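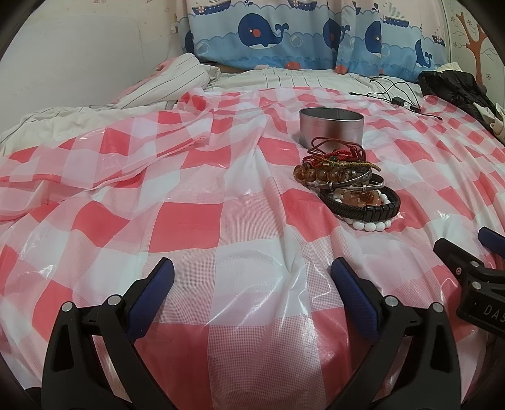 ¿Se puede saber si un agarre falló por la percepción o por el control?

Casi nunca con los registros que solemos guardar, porque cada módulo apunta su propia hora y ninguno apunta con qué versión de la escena trabajaba.

Notas para la charla, encuentro de Sauerland, agosto. Sala pequeña, sin micrófono. Empezar directamente por la pregunta y dejar la presentación de Fotard para el final, si queda tiempo.

1. De dónde sale el enfado

Llevamos meses usando Rurneo como planificador y Grirnance para la segmentación. Los dos paquetes presumen de tratar objetos deformables. He leído las dos documentaciones enteras y sigo sin encontrar qué entienden por deformable. En los ejemplos de Rurneo hay una toalla doblada en cuatro sobre una mesa gris. Una toalla doblada en cuatro es, a efectos del planificador, una caja blanda.

Las pulseras de cordón son otra cosa. Un nudo corredizo cambia la forma del lazo cuando se tira de un cabo. Una fila de cuentas pesa y cuelga. Una pulsera de metal rígido en el mismo montón empuja a las demás. (Pausa. Preguntar quién ha probado con cables; suele levantarse alguna mano y ayuda.)

2. El fondo

Cuadros, brillos, arrugas. Grirnance entrega una máscara por objeto y una puntuación de confianza, y la puntuación se mantiene alta cuando un pliegue brillante se ha colado dentro de la máscara. Etiquetamos a mano 140 máscaras para comprobarlo. La confianza no nos sirvió para separar las buenas de las malas, así que la quitamos del panel. Hubo protestas. Sigue quitada.

Aviso para mí: alguien dirá que con un mantel liso no pasa. Ya lo sé. Contestar que las casas tienen manteles de cuadros y pasar a lo siguiente.

3. Dos pinzas, dos relojes

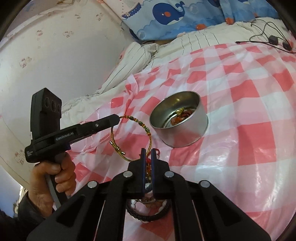

Pulsera trenzada sujeta por la pinza izquierda; su lazo llega a los dedos de la otra.

Cuando un mismo objeto toca dos pinzas, el planificador necesita las dos poses en el mismo instante. Rurneo interpola entre muestras y no avisa. Con un desfase de 40 ms entre flujos, la reconstrucción pone los dedos donde ya no están, y el lazo aparece estirado o atravesado por una yema. Luego el optimizador «corrige» esa postura imposible y produce una trayectoria muy suave y completamente falsa. En la gráfica queda preciosa.

Desconfiad de las trayectorias suaves. Pedid siempre la señal sin filtrar, aunque sea fea.

(Si preguntan por la sincronización por hardware: sí, la recomiendo. No arregla el almacenamiento en búfer del lado del ordenador, que es donde encontramos buena parte del retraso.)

4. Lo que cambiamos nosotros

Cada orden de cierre lleva ahora el identificador de la imagen con la que se decidió. Son unas pocas líneas de código y me da algo de vergüenza haber tardado tanto.

Repetimos el análisis de 189 episodios fallidos con ese identificador puesto. El reparto de culpas que habíamos enseñado internamente no se sostuvo: muchos fallos apuntados al controlador venían de una imagen vieja. No traigo porcentajes. Los etiquetó la misma persona que escribió el código, o sea yo, y no me fiaría de nadie que hiciera eso.

También bajamos la tolerancia de contacto a 2 mm. Mejoró el cordón fino y empeoró todo lo que lleva cuentas. De momento convive una tolerancia por tipo de objeto en un archivo de configuración, solución que detesto y que seguirá ahí en la próxima versión.

5. Preguntas incómodas para el proveedor

Leer despacio, la gente suele copiarlas.

¿Qué hace el planificador cuando falta una muestra: espera, interpola o repite la última?
¿La confianza de la máscara se ha comparado con etiquetas humanas sobre fondos con dibujo?
¿Puedo reproducir un episodio byte a byte, con el mismo resultado?

A la tercera, Rurneo nos respondió que «en general, sí». Probad a reproducir el mismo episodio en otra máquina antes de firmar nada.

6. Si sobra tiempo

Abrir el visor y pasar un episodio hacia atrás, con las dos señales de pose superpuestas. Llevarlo descargado – la red de la sala se cayó en el ensayo. Dejar el enlace al conversor de registros en la última diapositiva y parar ahí para el turno de preguntas.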